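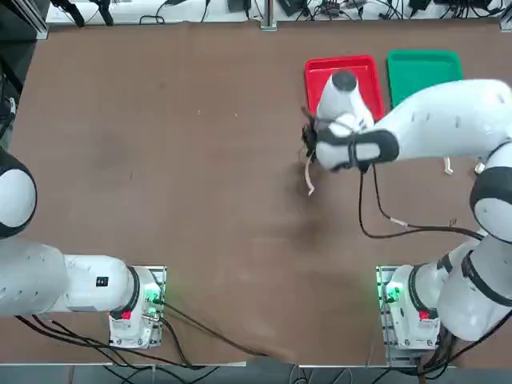 Obura two-arm table: README

Status: working, still changing
Last edit: 13 September 2018
Maintainer: Leif Söderlund

Obura is a two-arm sorting table which I build in the shared workshop at Hestemen. This folder contains the control scripts, the calibration files and the recordings made so far. I write it down mostly for the other members who want to use the table when I am away, but everybody may copy from it.

Hardware

Two white arms, each on its own bolted metal plate at the near side of the table. The names "left" and "right" are always meant from the robot's side, with the trays far away from you. The red tray and the green tray stand next to each other at the far edge, red to the left of green. Power adapters and small electronics live on the white ledge behind the table. Please do not move them to the floor, we have enough cables there already.

The gripper cables of the right arm hang in a loop below the upper link. Check this loop before every start. If it is too short, the wrist stops early and the script reports error 23.

Starting

1. Switch on both bases and wait 60 seconds.
2. Run lovov_home, first left, then right.
3. Run lovov_check. It compares the joint angles with the stored ones.
4. Load a task file from the folder tasks.

Recordings

There are 235 recordings in the folder runs, with 2166 single grasps between them. Most are made with the right arm. The left arm got its new gripper settings later, so its early runs are kept in runs/old and should not be mixed with the rest.

Each recording has a log, the joint angles and a short text note. Some notes are in Swedish - I will translate them when I have time.

Known problems

Thin strips and cable ties are difficult. They bend when the fingers close and may hang on after release.

After moving a tray, the positions in trays.txt must be measured again. The script does not notice the change by itself.

The Guvesier branch has a newer planner, but it was tested on one arm only. I hope to merge it in December.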